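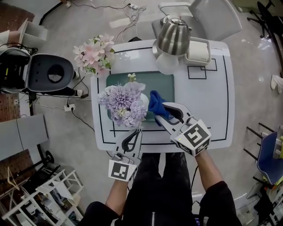 Spring cleaning came late for a lot of us this year, and I've had so many kind notes about the February piece on dusting that I thought I'd carry on with the rooms we all put off. My own weakness is the hall closet – seven coats, and I wear two of them. The Jarncombe church sale takes coats until the 22nd, so mine are going in a bag by the door tonight, before I can change my mind (again!). If you're tackling shelves, empty one at a time, wipe it down with warm water and a drop of dish soap, and have your coffee while it dries. Old towels can go to the animal shelter on Radeck Street, who are always glad of them.

Comments (3)

I did my closet in about 40 minutes, radio on. Found my good umbrella!

Does the sale take shoes too?

Yes, shoes are fine, just tie the pairs together.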